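FOR RELEASE 1/29/21

**Varavix opens Zoltach teaching kit to outside labs and small shops**

*Show the arm a job by hand, or drive it from across the room. Same recording format either way.*

CATACUTAN – Varavix today released Zoltach, a teaching kit for people who need a robot arm to learn a task and don't have a programmer on staff. Two ways in. Grab the arm and walk it through the motion, or pick up the hand controller and drive it remotely. Both save to the same kind of file, so a shop can mix them.

The kit has been in closed testing at the company's Catacutan site and with one outside partner, Adico, which packs kitchen and table goods. Testers recorded 169 demonstrations over the trial. Of those, 88 were done by remote control and the rest by hand guiding. Hand guiding was quicker to learn. Remote was easier on the shoulders, and operators asked for it more as the weeks went on.

What ships in the first release:

- Hand-guide mode, with adjustable stiffness per joint
- Remote mode, wired or wireless controller
- A simulated practice room with 4 starter tasks
- Trim and replay tool for cleaning up recordings
- Export to plain files, no license key needed to read them
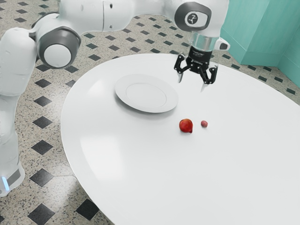 Operators start in the practice room before they touch a real arm. Same controller, same buttons, same recorder running underneath. The table-clearing starter task is the one most testers opened first: a round white table, an empty plate, a red fruit and a smaller pinkish-red item next to it, with the two-finger gripper open and pointing down over the tabletop. The operator drives to an item, closes, lifts, sets it on the plate, opens, backs off. Bad run? Delete and go again. The small item is the harder one and Varavix has left it in on purpose, as it forces people to slow down on the approach.

"We watched new operators rush the first grasp over and over," the company said in a statement. "Then they'd watch there own replay and fix it without being told. That's the part we wanted in the box."

Zoltach records joint positions, gripper opening and controller input together. Pauses are kept by default. Operators can trim them later, but Varavix recomends leaving short ones in, since hesitations before a grasp often mark the spot where a task needs another demonstration.

Known limits. Two-finger grippers only for now. Hand-guide mode isn't available in simulation, remote only there. No support for two arms working together. Wireless remote needs a clear line to the base station, and the arm holds position if the signal drops.

Adico will keep its 2 test stations running and plans to add plate stacking next. Results from that work go out with the first update, due in March.

**Availability:** download open now for registered labs and shops. Controller sold separately. Existing test accounts carry over, no need to sign up again.

**About Varavix:** Varavix makes teaching and recording tools for robot arms. Based in Catacutan.

**Press contact:** Varavix press desk, Catacutan. Demo sessions by request, remote or on site.

\# # #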